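How to Start Jumping Rope When You Haven't Done It Since Grade School

I bought my first grown-up jump rope in October, on a whim, while I was standing in line to pay for socks. I figured I'd be good at it in a day or two. I was not! I whipped my own shins, I scared the dog, and I was out of breath in less time than it takes to microwave oatmeal. But I stuck with it, and now it's the part of my workout I look forward to most, so I thought I'd write down how I'd go about it if I had to start over.

If you have bad knees, a heart condition, or you're coming back from an injury, check with your doctor first. I'm a person who likes jumping rope, not a medical professional.

What you need

A rope, shoes with some cushion, and a floor that gives a little. My rope is the basic Bomeo, the PVC one with the foam handles. I also tried a Bunting speed rope, the skinny wire kind, and I'd save that for later. It moves really fast and it stings like crazy when you miss. A slightly heavier rope is easier to learn on (you can feel where it is behind you).

For shoes I wear my old Gutetti cross trainers. Running shoes are okay too, but if the heel is very thick you may feel tippy. As for the floor, wood or a rubber mat is great. I did my first couple of weeks on the concrete in the garage and my calves let me know about it. Don't jump on thick carpet, the rope drags and you'll trip.

Check your ceiling too. You want a good foot of room above your head with your arms up, and nothing swinging from the ceiling fan.

Step 1: Size the rope

Stand on the middle of the rope with one foot and pull the handles straight up along your sides. For a beginner the tops of the handles should reach your armpits. If they go past your shoulders, the rope is too long and it'll slap the floor way out in front of you and bounce. Most ropes let you slide the cord through the handle and clip it or knot it. Don't cut anything yet! I cut mine the first night and had to buy another one. Tie a knot, use it for a week, then trim.

Step 2: Practice with no rope

I know, it feels silly. Do it anyway. Stand tall, feet close together, and bounce on the balls of your feet so you're barely leaving the floor. An inch is plenty. Keep your knees soft and let your heels almost touch down but not slam. Put on a song you like and bounce through the first verse, rest through the chorus, and go again.

Most people jump way too high, and I did too. If your downstairs neighbor can hear it, go lower.

Step 3: Practice with no jumping

Hold both handles in one hand and swing the rope next to you so it ticks the floor in a steady beat. The turn comes from your wrist. Your elbow should stay tucked in near your ribs. Once you've got an even tick-tick-tick, add your little bounces in time with it, rope still off to the side. Then switch hands. My left side was a mess for ages.
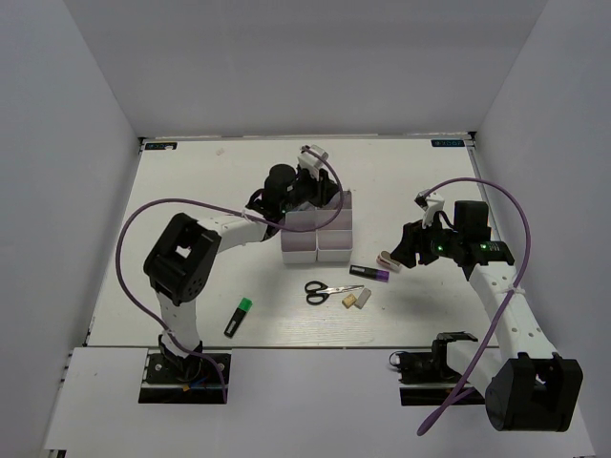 Two arms reaching over a white tabletop.

Step 4: Put it together

Take a handle in each hand, rope behind your heels, hands a bit in front of your hips. Swing it over, hop once, and stop. Reset. Do that until it's boring, then go for two in a row, then three. If you miss, just step back over the rope and start again without making a big thing of it. My first real milestone was 31 in a row and I yelled so loud the dog left the room again.

Look straight ahead at something on the wall. The second you look down at your feet your shoulders round over, your hands drift out, and the rope gets shorter. That one fix took me from 31 to 47 in the same session.

Step 5: Build up slowly

This is the plan I followed, three or four times a week with a rest day in between when I could:

Week one: jump 20 seconds, rest 40 seconds, eight rounds.
Week two: jump 30 seconds, rest 30 seconds, eight rounds.
Week three: same as week two, ten rounds.
Week four: jump 45 seconds, rest 30 seconds, eight rounds.

Misses count as jumping time, so don't stop the clock. I use the free Pramia interval timer on my phone, but the clock on the stove works too. If your shins start aching in a way that doesn't go away overnight, take a few days off and go back a week. I tried to push through it once and lost half a month.

A few things that tripped me up

Double bouncing. That's when you sneak in an extra little hop between turns. It's fine when you're learning, but it'll keep you slow. Spin the rope a touch faster and the extra hop goes away.

Big arm circles. If your shoulders are burning before your calves are, your arms are doing too much. Try holding a rolled-up washcloth under each armpit. If it drops, you're flapping.

Holding your breath. I still do this one. Humming helps!

Skipping the stretch. Stand with your toes up against a wall and lean in, each side, nice and slow. Do it right after, while you're still warm.

Where to go next

Once you can get through week four, try the boxer step, where you shift your weight from foot to foot as the rope goes by. It's easier on the calves and you can keep it going a lot longer. I do a mix of that and the basic bounce now, and on a good week I get in about 3,000 jumps total. I'm working on double unders next and so far I have landed exactly one.

Updated 1/6/25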